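Search this site
Enter keywords
Go

Brorudton World Affairs Circle
Minutes of the July meeting

Opened at 7:05 p.m. in the upstairs room. 33 members present, our best turnout since winter, and a very lively evening it was!

1. Minutes of the last meeting
Approved with one correction. The talk on fishing rights was given by the Sandhu reading group, which the draft had left out. Apologies to them.

2. Main discussion: who should watch a ceasefire?
The chair opened by asking whether monitors on the ground still matter when so much can be seen by satellite. Hands went up right away and stayed up for most of an hour.

Several members argued strongly for people on the ground. A satellite can show that a truck moved, one said, but it can't ask the driver where he was going. Another had read a stack of old monitoring reports before the meeting and was struck by how much of the work is dull - logging calls, visiting the same checkpoint, drinking tea with the same two officers. She thought the tea probably did more good than the log.

The other side had a good run as well. Monitors need permission to travel, and permission can be pulled whenever one party has something to hide. A member at the back pointed out that a mission may be told about a road closure only after driving all morning to reach it. There was wide agreement that reports should come out faster, and much less agreement on whether they should name the side at fault. We went back and forth on this for a good while and it was terrific to hear first-time speakers join in.

A show of hands on the question "Should monitoring reports always be made public?" went 15 in favor, 5 against, the rest undecided. Two of the undecided asked for it to be noted that they'd like to hear from someone who has served on a mission. The secretary will write around.

3. Neighboring countries as go-betweens
Held over from last time and worth the wait. The Plurolon study group presented its paper on small states hosting peace talks. Main points: hosts are often picked because they are convenient to fly to; a host with trade ties to both sides can be very useful and also very nervous; and the first round of talks is usually about the schedule for the second. Questions ran past the break. Copies of the paper are on the side table, and the group will fix the map on page 5 before sending it to absent members.

4. Newsletter
The summer issue is nearly full. Still wanted: a short review of the sanctions panel and any letters.
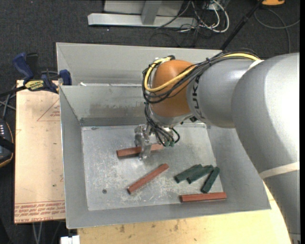
KUKA robot arm over a metal bin of blocks.

5. Money
Balance stands at $998 after room rent. Agreed to renew the Sikona journal subscription for another year.

6. Next meeting
Topic chosen by vote: election observers, and who invites them. Reading list to follow. Please bring a chair cushion if you found the benches hard.

Closed at 9:20 p.m., with talk carrying on down the stairs and out into the parking lot.

Comments (3)

benchwarmer
Great evening. I was one of the five and I'd still vote the same way. Some things get said to monitors only if they stay private.

tallgrass
Sorry I missed the Plurolon paper, can someone save me a copy?

mapreader
The page 5 map has the river on the wrong side of the border. Otherwise a super piece of work, please do more of these.

Contact the secretary | © Brorudton World Affairs Circle | Back to top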